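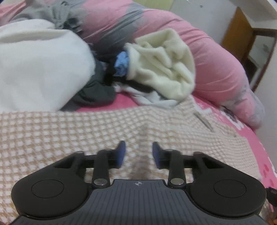
I had meant to write about the gripper last month, but August got away from me, as it does. Anyway, Mirka is back together (yes, I name my grippers, and no, I won't be taking questions) and she is now on her second set of fingertips, in navy blue, which I like far more than I expected to.

The long story is that the old tips kept skating over anything soft. Hard things were fine – mugs, pegs, a box of screws – but give her a jumper and she'd slide off it as if it were buttered. Babatunde Babalola at the Dronditz workshop looked at my drawings over a very long cup of tea and said the tips were too narrow and the linkage had too much play in it. He was right on both counts, annoyingly! So I stripped the whole thing down, reamed out the pivots, fitted new pins, and reprinted the tips at 70 per cent infill. That took 9 evenings, two of which went on hunting for one washer.

Testing on laundry is slower than I'd like. I've set myself 62 grasps on knitwear before I touch the design again, and I write every one down in a notebook, with the fold I was aiming at and how I came in to it. 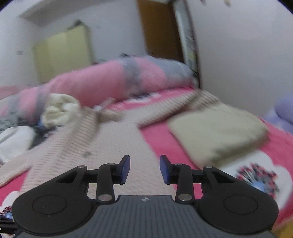 Jaws open over the pale jumper, with the folded one still to come.

Ribbing is what I'm most curious about, as the ridges ought to give the tips something to bite on. I'll put the numbers up when I have them, and the drawings too once I've tidied my handwriting.

Recent posts
Uren's belt drive, part 2
A drawer organiser for Ibrahim
Why I stopped gluing bearings

Home | Builds | Notebook | About

Get in touch by the contact form | All words and drawings copyright the author | Back to top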